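Section 4: Setting Up Your Pantry List

Okay, you've got Lenska installed and you've made it past the sign-in page, so now we get to the part I like best. I use this app every day in my own kitchen (I wrote most of the guide at the counter, with crumbs in the keyboard), and I'll take you through it the way I did it myself. Set aside an evening if your shelves are as full as mine were.

Before you start

Have your phone charged and pick one shelf. Just one! My first try was the whole kitchen on a Tuesday night and I gave up with flour on the floor and half a list.

4.1 Make your first shelf

1. Open Lenska and tap Shelves at the bottom.
2. Tap the plus sign and type a name. Mine are called Top Left, Baking and Snacks, but Danica Hoxha, who tested this section for me, named hers after her cats and the app was perfectly happy.
3. Choose Dry, Fridge or Freezer. This sets how early you get reminders.
4. Tap Save. You'll see an empty shelf with a gray border.

Note: A shelf holds up to 500 items. If you go over that, the app asks you to start a second one.

4.2 Add items

1. Tap the shelf, then Add Item.
2. Type the name, or scan the barcode. Scanning is quicker for boxes and cans. With soft bags I usually end up typing, and I don't feel bad about it.
3. Enter the best-by date. If there's only a month on the package, say March, pick the month and leave the day blank.
4. Pick a type: Box, Can, Jar, Bag or Loose.
5. Tap Done, or Done and Add Another if you're on a roll.

For bags there's one extra question, Open or Sealed. Please don't skip it! An opened bag of chips goes on a nine-day reminder and a sealed one follows the date you typed in, so the wrong answer means you'll hear from the app far too early or far too late.

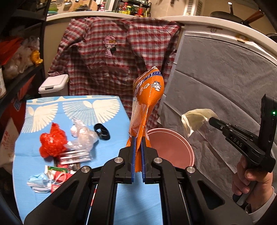

Snack bags go under Type: Bag.

If you buy the same thing over and over, press and hold the item and choose Keep on List. It stays there with a zero next to it when you run out, and it also shows up on your shopping page. I have crackers, oatmeal and black tea set this way and I never think about them anymore.

Caution: Clear Shelf deletes every item on that shelf and there's no undo. I lost my whole spice rack to it, all those little jars, and had to type them in again. What you probably want is Use Up, which takes off one item at a time.

4.3 Set your reminders

1. Go to Settings, then Reminders.
2. Choose how many days ahead you'd like to know. I have 70 for dry goods and two for the fridge. The longest you can choose is 182, which I only use for canned tomatoes.
3. Pick a time of day. Mine come at 4 p.m., right when I start wondering about dinner.
4. Turn on Group Reminders if you'd like one message for everything. I'd leave this on – without it my phone buzzed all through lunch.

Note: Reminders don't work for items with no date. They go gray on the shelf and sit at the bottom.

4.4 Share with your household

1. Tap the house icon, then Invite.
2. Type the other person's email address.
3. Choose Can Look or Can Change. Kids do fine with Can Look, unless you enjoy finding 500 cookies on your shopping page.
4. Ask them to open the invitation on the phone they'll be using. It won't carry over from a computer.

Changes show up on everybody's phone in a minute or so. If they don't, pull down on the Shelves page to refresh it, and if that does nothing, sign out and back in. Your list is saved to your account, so signing out won't hurt it.

Shelf labels and the printed list are in Section 5. You'll need a printer on the same Wi-Fi as your phone for those.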